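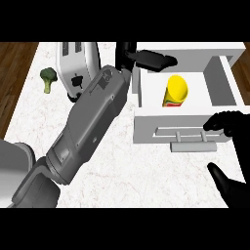 I've had the Drokura carbon steel wok since May and it has been on the stove most nights, so I think I can say something fair about it now. I bought it with my own money after my old non-stick one started to flake.

Mine is the 33 cm flat-bottomed model with the long handle and a small helper loop on the other side. There is a 29 cm one as well. I went for the bigger pan and I'm glad, but measure your stove first. On a standard four-burner gas top it takes up its own spot and leans into the next one, and you won't fit a stockpot beside it.

**Out of the box**

It comes coated in a factory wax that has to come off before you do anything else. The leaflet says hot water and detergent. That did very little. I ended up filling the wok with water, boiling it, tipping it out, then scrubbing with steel wool while the metal was still warm. It took two goes. If you skip this part the wax burns on and you get a grey, sticky patch that is a pain to shift.

The leaflet is a single folded sheet and the English in it is rough. It tells you to season the pan "until colour" and leaves it there. I heated it dry over high until the steel went blue, moving it around so the sides got some heat as well, then wiped on a very thin coat of rice bran oil with a paper towel and let it smoke off. I did that four times with the windows open and the range hood on. The smoke alarm still went off.

**Cooking with it**

The first week was ordinary. Eggs stuck. Rice noodles stuck worse, and I had to soak the pan to get them off, then season it again. I cooked a lot of onions and fatty pork in it for a while, and by the third week it had a dull brown-black surface on the base and things began to slide. Fried rice is now easy. An egg will come away with a nudge if there's enough oil in there.

It heats fast. On my largest burner a drop of water skates across the base within 2 minutes of lighting the gas. It also loses heat fast when you overload it, so I cook meat in two lots and put it aside on a plate before the vegetables go in. With beef and broccoli I do the broccoli first with a splash of water and the lid on, take it out, dry the wok over the flame and then start the beef. Doing it in the other order gave me grey meat in a puddle.

Flat bottoms are a compromise. The base sits steady on the trivet, and it works on my sister's induction cooktop too, though there the sides stay much cooler and you need to keep pushing food back to the centre. There's a corner where the flat part meets the curve, and a regular wok spatula doesn't quite follow it. Bits of garlic get caught there and burn. A wooden spoon with a squared-off end does a better job.

**Handle and weight**

The handle is beech, with a hanging ring on the end. It stays cool enough to hold without a cloth. The ferrule where it joins the metal does not, so keep your hand well back.

My handle came loose after a month or so. It's held on by one screw, and a quarter turn fixed it. It has happened once more. I'd have liked rivets, but then you couldn't take the handle off to season the pan in the oven, and plenty of people want to do that.

I can toss food in it one-handed when it's half full. With dinner for four in it I need both hands, and the helper loop gets hot, so have a tea towel ready.

**The lid**

The lid is sold separately, and this is my main complaint. It's thin aluminium, it dents if you look at it, and it cost me $29 on top of the wok. It also fits a bit loosely. That's fine for steaming greens but not for anything you want to leave on a simmer. A friend has the Garkik wok, which comes with a heavier domed lid in the box, and I'd call that one the better buy if you steam often. The Garkik is noticeably heavier to lift, though.

**Cleaning**

Hot water and a stiff brush, no detergent most nights. Dry it on the flame, wipe with a little oil, hang it up. I left it in the sink overnight once and it had orange spots by breakfast. They came off with steel wool and I re-seasoned the base.

Tomato and vinegar strip the surface, so I make sweet and sour in a stainless pan now.

**Would I buy it again?**

Yes, without the lid. An old lid from a big frying pan covers mine well enough. If you want something you can use straight away and throw in the dishwasher -- and there's nothing wrong with that -- get a non-stick pan and save yourself the scrubbing.

Four out of five. I took one off for the lid and that leaflet.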